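Stiron Tabletop Handling Station
Equipment and planning information for institutional buyers

Product overview

The Stiron Tabletop Handling Station is a single-arm workstation for picking, moving and placing small objects of uneven shape. It is supplied to laboratories, teaching departments, packing rooms and product testing groups that need to handle mixed items on an ordinary work surface without building a fixed line. Each station is delivered with one arm, one two-finger gripper, a controller, a bench mount and a license for the Avura planning and simulation software.

This page is intended for those preparing a purchase request or an equipment budget. It sets out what is included, what must be provided by the buyer, and how the station may be evaluated in simulation before an order is placed. Full technical drawings are provided with each written quotation.

Configurations and list prices

The station is offered in two configurations. Prices are in US dollars and do not include freight, local taxes or installation.

Stiron Station, Base configuration: $2,387 per month on a lease of 20 months or longer. Includes arm, two-finger gripper, controller, bench mount, one set of standard fingers and one Avura license.

Stiron Station, Simulation Only: $1,098 per year. Includes one Avura license, the full model of the arm and gripper, and access to the Virk object library. No hardware is supplied.

Fees paid for the Simulation Only configuration are credited in full against a hardware lease signed within the same license year. The credit may be used once per site and may not be transferred between departments with separate billing accounts.

What the lease covers

Scheduled maintenance, replacement of worn finger pads and software updates are covered for the full length of the lease. Damage caused by liquids, by loads above the rated limit or by changes to the gripper that Stiron has not approved in writing is not covered.

A replacement gripper is shipped when a fault can not be corrected by telephone. The original unit should be returned in the same packaging. Buyers who operate more than one station may ask to hold a spare gripper on site, and this should be stated at the time of quotation so that it can be priced with the lease.

Planning the purchase

Most requests for this class of equipment are delayed by questions that could have been settled before the quotation was issued. We ask each buyer to prepare the following information in writing:

The objects to be handled, with the longest and shortest dimension of each.
The surface on which they will rest, and whether that surface is shared with other work.
Any bowls, trays or other containers that will stand within reach of the arm.
The person who will approve the finished setup.

The list of objects deserves the most care. Buyers tend to send us their regular items, such as boxes and bottles, and leave out the awkward ones. It is the awkward ones that decide which fingers should be ordered. An object with a rough or lumpy surface may offer the fingers only a few points of contact, and an object that is wider in the middle than at the tip may need to be held lower than first expected.

Gemechu Chala, who manages applications planning at Stiron, reviews every object list before a quotation is released. Where an item appears to be outside the range of the standard fingers, the buyer will be told so in writing and offered a trial in simulation.

Evaluation in simulation

Every quotation for hardware may be preceded by an evaluation in Avura. The buyer's work surface is modeled along with the objects on the list, or with close matches taken from the Virk object library. The arm and gripper are then run through the proposed tasks, and a written report is sent to the buyer with still views from the simulation.

The views are chosen to show clearance. In a typical tabletop task, the question for the planner is how near a held object comes to its neighbors while it is between the fingers. Long, irregular objects are of particular interest, as the free end can reach well past the gripper and come close to the rim of a container. The view below was rendered from behind and above the gripper, with a mottled object held upright near a dark round bowl on a wood surface.

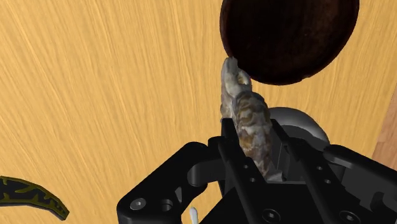 Reading the evaluation report

Each report is arranged in three parts. The first lists the objects used and states whether each was modeled from the buyer's measurements or taken from the library. The second gives the results for each task, with the still views placed next to the task to which they belong. The third sets out our advice on fingers, mounting height and container placement.

Buyers should read the still views together with the task notes. A single view shows the position of the gripper and the objects at one point in the task and should not be used alone to judge whether the task can be completed. Views taken from behind the gripper make its parts look large, and distances are best read from the figures in the notes.

Results in simulation are offered as planning guidance. They do not replace acceptance testing on site. Surface friction, in particular, is set to standard values unless the buyer supplies samples, and soft or brittle objects may behave differently when handled by the physical gripper.

Finger options

Standard fingers are slim bars with flat inner faces and are suited to most dry, rigid items. They are included in the Base configuration.

Long fingers are recommended where objects must be lowered into deep containers. They reduce the load the gripper may carry, and the reduced limit is stated on the quotation.

Padded fingers are recommended for items whose surface must not be marked. The pads are treated as wear parts and should be inspected monthly.

Fingers may be changed on site by trained staff with the hex key supplied. The controller must be told which set is fitted before the arm is moved. Custom fingers are produced by our partner workshop, Hindeck, and are quoted separately. A sample of each object should be sent with the request — drawings alone are seldom enough for items of natural or irregular shape.

Site requirements

The buyer provides a level, rigid table, a grounded power outlet within reach of the controller and a clear zone on all sides of the arm. The table may be of any common material, provided that it does not shift or flex when the arm is in motion. Very glossy tops should be mentioned in advance, as they can affect the cameras used for locating objects.

The space above the table should be free of shelves and hanging lights to the full height of the arm. If the table is shared with other work, a marked boundary should be agreed upon before installation, and loose items should be kept outside it while the station is running.

Budgeting notes

We recommend that the following be included in the first-year budget in addition to the lease: freight, one day of installation, training for at least two members of staff, and a reserve for custom fingers where the object list includes irregular items. Departments that omit the reserve often find that a second purchase request is needed within months of delivery.

For buyers whose budget year closes in December, requests for quotation should reach us early enough to allow three weeks for the object review and the simulation report. Quotations remain valid for 60 days from the date of issue.

Training

Operator training is given on site after installation and covers safe starting and stopping, changing fingers, teaching a simple task and reading fault messages. A separate course in Avura is given online. Holders of a Simulation Only license may attend the online course at no further charge.

Subbarao Chettiar is responsible for training and site acceptance. Requests for sessions in the evening or for groups larger than six should be addressed to his office when the order is confirmed.

Requesting a quotation

Requests should be made in writing and should include the object list, a sketch of the work surface with dimensions, the preferred configuration and the name of the person authorized to sign the lease. Requests for a simulation evaluation may be submitted on the same form. Stiron will confirm receipt within two working days and will name a contact for the remainder of the process.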